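Where Things Go When Nobody Owns a Shelf
Project report, Living Spaces module
Kekeli Aidoo and Fuseini Atinga

Our question was simple enough to survive two rounds of feedback: how do people store small things in a room with no storage? We built a corner at Adano with a carpet and a folding screen, and left the furniture out. Kekeli wanted a stool. She was overruled.

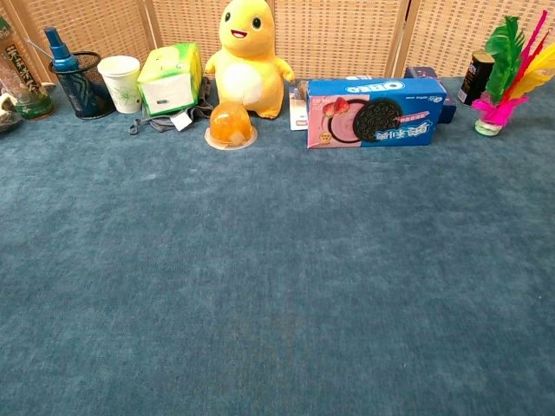 4 min read

The screen was meant to divide the room. It became a wall, and walls attract belongings. A spray bottle went into a mesh pen cup, the tissue box got a place in the row, and the Oreo box ended up on its side with its logo upside down. The yellow plush dinosaur took the center, with an orange jelly cup set before it like an offering — we gave no instructions on worship.

Most of the carpet stayed bare. Our plan had predicted clutter in the middle, and had a diagram to prove it.

For round two in April we will move the screen 73 centimeters forward and see if the row follows. Kekeli has asked again for the stool.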